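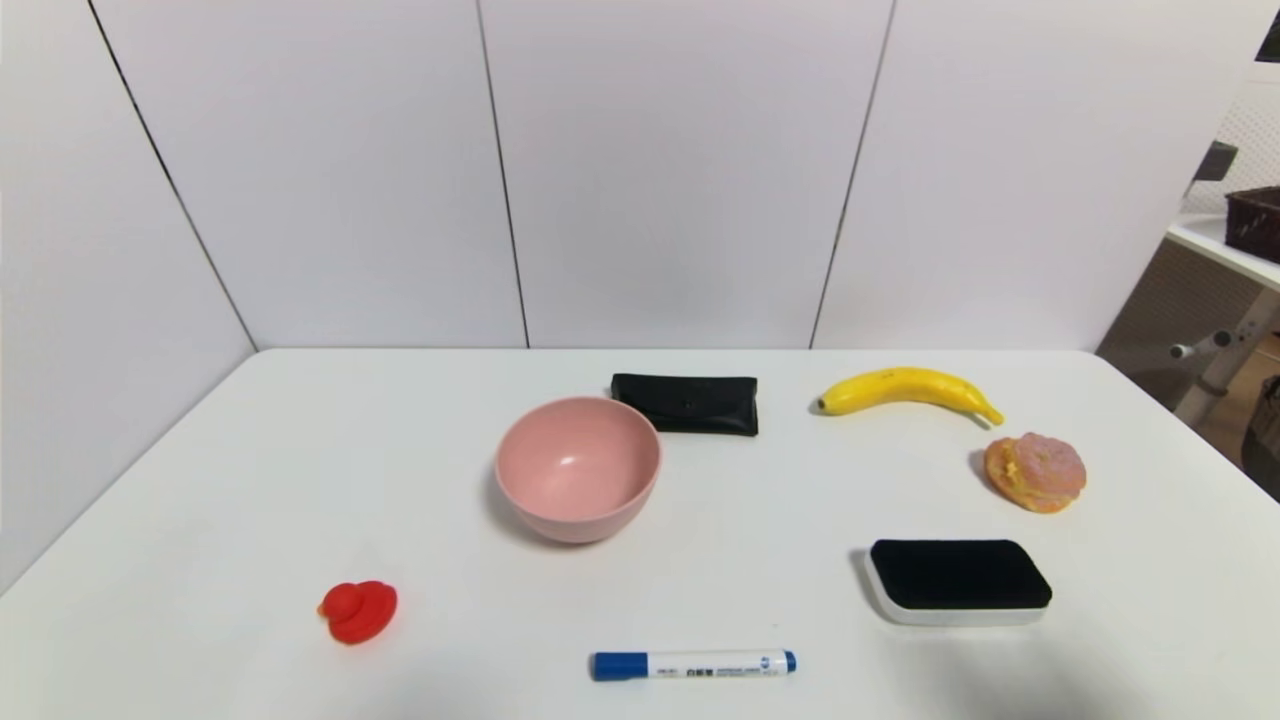 The table, with the pink bowl and the banana.

Stories > Short Fiction > The Ferry Register

The Office of Crossings at Indunholm records that the Corlow ferry left on Tuesday with 91 passengers and arrived with 92. The register was examined and found correct at both ends. Passengers were asked to remain aboard until the difference had been settled. 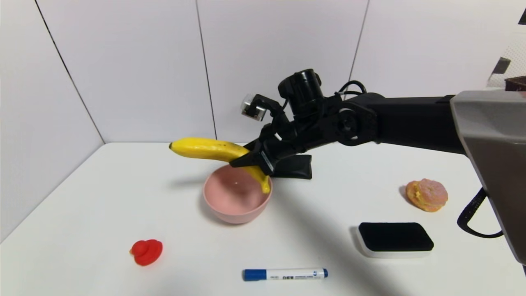 A voice from the upper deck asked whether the office had considered counting the dead. The office had not. Form 171 was sent for, and the ferry returned to Indunholm to collect it.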